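Home | News | Reviews | Opinion | Archive | Contact

Print this page | E-mail this article

Stop Buying Grippers by the Spec Sheet

4 January 2021

Most shops I talk to pick a gripper the way they pick a drill. They look at the force rating, the stroke and the price, and they order the one with the biggest numbers. I think this is a mistake, and I made it myself with a Caston unit that cost us $825 and now sits on a shelf.

The Caston closes hard and fast. It also dents anything thin. We ran it against a plain two-finger Piklow with soft pads, 40 picks each, on ordinary kitchen things. The Piklow has less than half the force on paper. It dropped 9 items. The Caston held on to nearly all of its picks and spoiled a good share of them, and a spoiled part is a failed pick in my book.
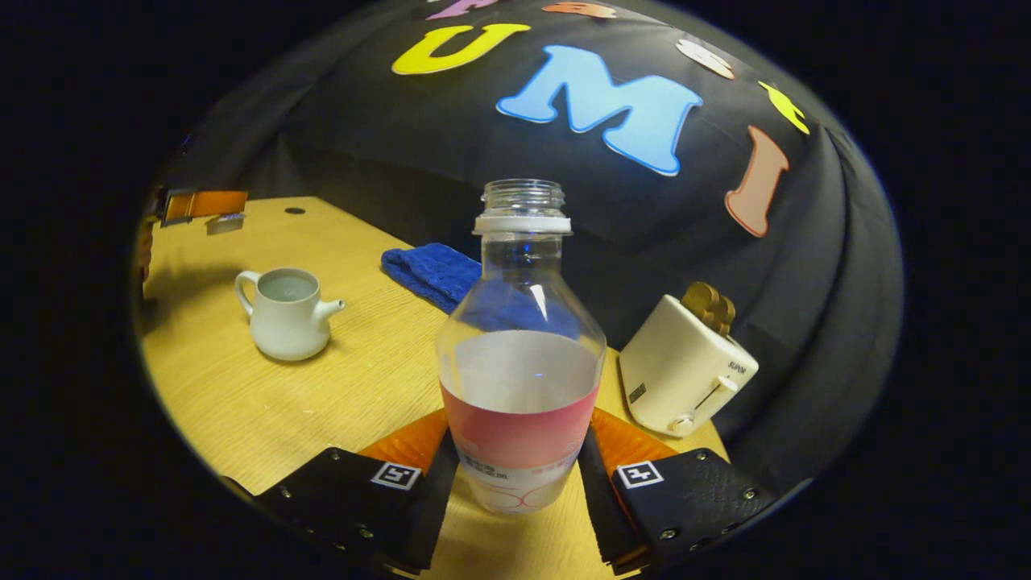
Pads matter more than motors. A soft pad spreads the load, and on a curved wall that counts for a lot. A set wears out and has to be replaced, and I would still take that cost over a stiffer finger.

The other thing I would ask for is a hand-held version of the same fingers. Wolell sells one and Okeke does not. With a hand tool you can learn in 90 minutes what the fingers can and can't hold, before anybody bolts them to an arm or writes a line of code.

Vendors will tell you to trust the data sheet. Ask them for a loaner and bring your own parts.

Print this page | E-mail this article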